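Tea packets losing flavor in storage, is it the box or the climate?

Posted in Pantry and Dry Goods
Asked by Jessie Rankin, January 28, 2021

I keep a mixed stock of individually wrapped tea bags for a shared break area. The total is 300 bags when fully stocked, in several varieties: two black teas, a green, peppermint, chamomile and a spiced blend. They sit in a single clear plastic bin with a loose lid on a shelf over the kettle.

Two problems. First, after a couple of months everything tastes faintly of peppermint, including the black tea. Second, the green tea goes flat well before the date on the carton. Relative humidity in the room reads 60 percent most days and higher when the kettle has been on. The wrappers are a mix. Some are paper, some are a foil laminate, and one kind has no wrapper at all, only a string and tag.

I would like to know whether a better bin fixes this or whether the varieties have to be separated. I would also like to know if silica gel is worth adding. Buying smaller quantities is possible but the supplier charges more per bag.

Alistair Morrison

Both problems have the same cause, which is vapor moving through paper. Peppermint contains a lot of menthol and menthone, and both evaporate readily at room temperature. Paper envelopes do not stop them. Black tea is dry and porous and takes up whatever is in the air around it. A tighter bin on its own will make the transfer worse, as the mint vapor then has nowhere else to go.

Green tea going flat is mostly oxygen and moisture, with light as a contributor. A clear bin over a kettle supplies all three.

What I would do, in order:

1. Move the stock away from the kettle. Steam rises and condenses on the underside of the shelf. A cupboard on another wall is enough. Do not use the one over the refrigerator if the top of the refrigerator runs warm.

2. Sort by wrapper before sorting by variety. Foil laminate packets can share a container with nearly anything. Paper packets need to be grouped by strength of aroma. Unwrapped bags need their own tin with a gasket. Do the sorting on a clear stretch of table, and free any snagged strings by hand before packing; a string pulled hard tends to come away at the staple and can tear the bag.
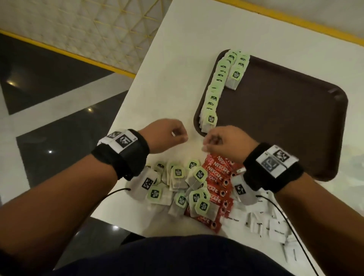

3. Put peppermint and the spiced blend in separate sealed containers. Chamomile is milder but still noticeable next to green tea. The two black teas can go together unless one is smoked or scented.

4. Use opaque containers. Tinplate with an inner plug lid is fine. Glass with a clamp lid is also fine if it is kept in a dark cupboard.

5. Label each container with the variety and the month it was opened. "January" on a strip of masking tape will do. The date on the carton assumes a closed carton.

On silica gel: it works, but only in a container that seals. With a loose lid it will saturate in days and then do nothing. For a tin that holds a working supply, one 4 gram sachet is plenty. Indicating gel is easier to manage, but keep it in its sachet and do not let beads get into the tea.

The peppermint smell will stay in the plastic bin after washing. Polypropylene and polystyrene both hold on to it. Use the old bin for something else.

Niall Haldane

just buy less tea. we had the same thing and switched to one box of each at a time, no bins, problem gone. also the Zestar tins are ok but the lids dent

Davina Crichton

I agree with most of what Alistair wrote, with two corrections.

The foil laminate point depends on the seal. Many foil envelopes are crimped and not heat sealed, and a crimped edge leaks. Squeeze one gently next to your ear. If air hisses out, treat it as paper. The MacRitchie peppermint I buy is crimped on one short side and smells through the foil.

I would also skip silica gel for anything opened daily. Each opening exchanges much of the air in the headspace, and the gel spends its capacity on that. It makes sense for the reserve stock. Split the quantity: keep a small working supply in the tins, leave the rest in unopened cartons somewhere dark, and refill when a tin runs low. Do not top up over old bags. Empty the tin, wipe it with a dry cloth, put the new bags at the bottom and the old ones on top.

Do not refrigerate the working supply. Cold packets taken out into a humid room collect condensation, and paper envelopes wick it straight in.

For the black tea that already tastes of mint, airing it out helps a little but costs you the tea's own aroma as well. I use affected bags for iced tea.

Jessie Rankin

Thanks. The peppermint is crimped, so it now has its own tin. I moved everything to the cupboard by the door and left the reserve in cartons. I will check the green tea again when the first tin is used up.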